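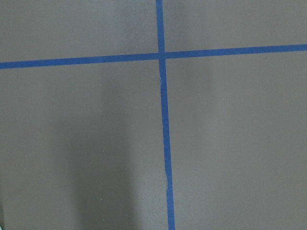
Ataahua Goodwin wrote in to ask whether she could leave her tape lines on a tabletop all week, and would it take the finish off when she finally pulled it up. She had been sorting her grandmother's buttons into taped-off squares after supper every evening, and she said she couldn't bear to start over each time!

Well, Ataahua, I do love that question, and it pushed me to write up the whole business of taping a sorting surface, which I have been promising to do since July.

I tape mine in a simple cross. Two strips of blue painter's tape, one going up and down and one going side to side, and you have four sections to sort into. I used to fuss with a yardstick and make every section match. These days I lay the first strip by eye and let the second one fall where it's useful, because the piles never come out even anyway (the "keep" pile at my house needs a good deal more room than the "give away" pile, I'm sorry to say).

First, wipe the surface down and let it dry completely. Dust is the main reason tape lets go, and a bit of lint will find its way under there if you give it half a chance.

Press one end of the tape down, unroll a good long length, and pull it gently snug before you lower it. Don't stretch it hard -- stretched tape wants to creep back, and then it puckers. Run your thumb along the whole length. If you get a crease, lift that part only and lay it again.

Now do the second strip right across the first. Let them overlap where they meet. You can tear the ends by hand or snip them, whichever you like, though I snip mine when company is coming.

For a bigger job, like the 70 spools I inherited along with the Womberg sewing cabinet, I add more strips until I have 6 sections, or even 12. Past that I lose track of what goes where and have to write on the tape in pencil.

As for leaving it down, check what your roll says and go by that. On my old Puvden table I take it up the same night, as the varnish is tender. On a hard, sealed top I've left it for days with no trouble, but do try a scrap in a corner first and give it 30 minutes. When you pull, go slowly and fold the tape back low over itself. If it leaves anything sticky, a soft cloth with warm water and a drop of dish soap usually takes care of it.

And do put a saucer out for the buttons you can't decide on.

Questions? Use the contact page | © Fletari Home Notes | Back to top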